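Galtotdale's Parts Kits Are Late, and the Numbers Are Thin

The Galtotdale training center says its new kits will have 200 evening students wiring motor starters by January. Anyone who remembers the last promise may want to wait.

The kits come from Kutent, a supplier that won the order in spring. Each student gets a tray of electrical components to identify, test and put back. Program head Elvia Orozco calls it "real hands-on work." So far 165 kits have been delivered, and the center will not say how many have been checked.

Gerrit Du Plessis, who taught wiring there until last year, has doubts. "A tray of parts is a start," he said. "Where are the meters? Where is the bench time?" The budget lists 2000 hours of instruction — the same figure as before the kits were ordered.

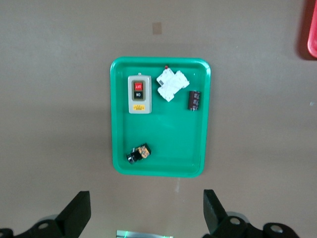
A green tray holding a push-button switch box, a circuit breaker and other components.

Orozco said a full schedule would be posted before classes open. She did not give a date. Kutent did not respond to questions about the remaining kits.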